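The second life of the office computer

By Ratih Liem

My father kept a radio going for 30 years with fuse wire and bad language, and I suppose I have never quite forgiven the modern world for making things that can't be kept going in the same way. So when a friend told me that the little town of Flornwood had a shop selling nothing but old office computers, I looked up the trains that same evening. 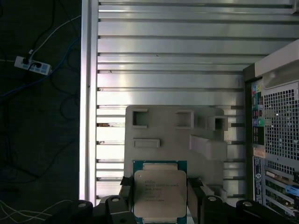

SKONDSTEAD, 24 July 2013

You change here for Flornwood, and there is time for a pot of tea if you don't mind it stewed. The shop is called Coppens, after the family who sold bicycles in it until the year 2000, and the old brass bell still hangs over the door (it rings when it feels like it).

Inside it smells of dust and warm toast. People come in with all sorts of questions, mostly about photographs, and mostly a little embarrassed to be asking. A retired schoolteacher ahead of me wanted something to write her letters on, and she was talked out of the dearer machine and into the cheaper one, with a chair brought round so she could try the keys for herself. It took the best part of the morning and I don't think anyone minded, least of all me!

What goes wrong with an old computer is very often dull. Fans clog with fluff, and a tired hard disk makes the whole thing crawl so badly that its owner gives up on it. A processor, on the other hand, will usually outlast everybody's patience, and can go on doing sums long after the firm that bought it has moved to smarter offices. 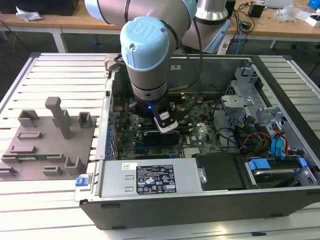 What to ask before you buy

Ask how old the hard disk is, and whether the memory can be added to later. Ask for a guarantee in writing; Coppens gives 3 months, or 5 on the dearer models. And do take your own keyboard along if you're fond of it. I went home by way of Cotum with mine under my arm and a computer in a shopping trolley, very pleased with the pair of them.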